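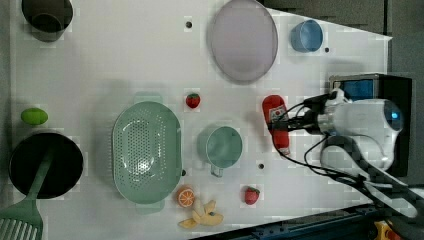
Getting Stains and Smells Out of Kitchen Things (and a Few Things That Only Look Like They Belong in the Kitchen)

Posted March 29, 2019

I love a good stain. There, I said it! Give me a plastic tub that has gone orange from chili and a free hour by the sink and I'm perfectly happy. These are the methods I keep coming back to, most of them using stuff you already have under the counter.

Orange plastic tubs

Tomato and oil together are what does it, so deal with the oil first. Squirt in dish soap (undiluted, don't add water yet), rub it around with a paper towel, and only then rinse. If there's still a tint, make a loose paste of baking soda and water, smear it on thick and leave it overnight. Then comes my favorite part: sunshine. Set the tub on a windowsill or out on the porch, open side facing the light, and go do something else. Two bright days will take out an amazing amount of color. May is wonderful for this where I live, January less so.

For next time, wipe the inside with a little cooking oil before the sauce goes in. It sounds backwards but try it.

Coffee and tea rings in mugs

Damp sponge, a big pinch of baking soda, small circles. For a stubborn ring or a thermos you can't get your hand into, drop in a denture tablet with hot water from the tap and let it fizz with the lid off. Rinse twice. I did every mug in the house one rainy afternoon at our old place on Likau Street and I swear the tea tasted better (it could have been the smugness).
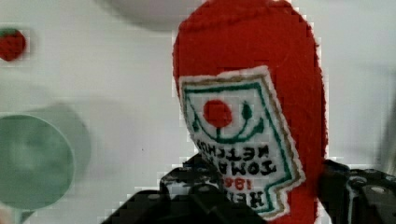
Ketchup on fabric is a whole different animal, and speed matters more than product. Scrape off the blob with the back of a butter knife, working from the outside in so you don't spread it. Hold the cloth wrong side up under a cold tap and push the stain back out the way it came in. Cold, please, never hot! Dab with white vinegar, rub in a drop of liquid detergent, wait 13 minutes or so (my timer's been set to that for years and I've never changed it) and wash as usual. Felt needs a gentler hand. On something like a red plush ketchup bottle with a white label sewn to the front, I'd stay well away from the tap and use a barely damp white cloth, going over the red part and the label with separate corners so no dye wanders onto the white. Embroidery gets patted, never scrubbed. Then let it air dry standing up, away from the radiator, and fluff the surface with a soft baby brush.

Check the stain before anything goes in the dryer. If you can still see it, go again with the vinegar. Dryer heat will set it and then you've got a real project on your hands.

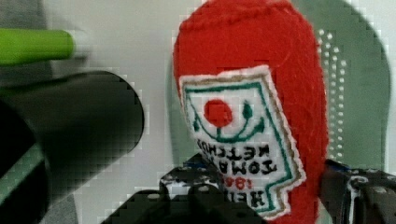
Sun helps with what's left on white cotton, too, exactly as it does with the plastic tubs. Lay the damp napkin or apron flat on the grass or over a rack, stained side up, with a squeeze of lemon on the spot. Skip the lemon on anything colored, it can leave a pale patch.

Smelly cutting boards

Coarse salt and half a lemon, cut side down, scrubbed all over like you mean it. Leave it for 8 minutes, scrape, rinse, and stand the board on its edge to dry so air gets to both faces. Onion is the worst offender here, and I keep a separate little board for it.

Scorched pans

Cover the burnt part with water, add a couple of spoonfuls of baking soda, and simmer it gently. Keep an eye on the water level! Black flakes will start to lift. Turn off the heat, let it cool completely, then go in with a wooden spoon. Don't do this with bare aluminum, baking soda can darken it. For aluminum I simmer water with a few slices of lemon instead.

Sticky label glue on jars

Soak off the paper in warm soapy water, then rub the glue with equal parts cooking oil and baking soda. Leave it a while, wipe, wash. Works on glass every time for me. On soft plastic, test the bottom first.

Next up: the oven door, inside the glass, where the drips go. I've got a bent coat hanger and an old sock ready and I can't wait.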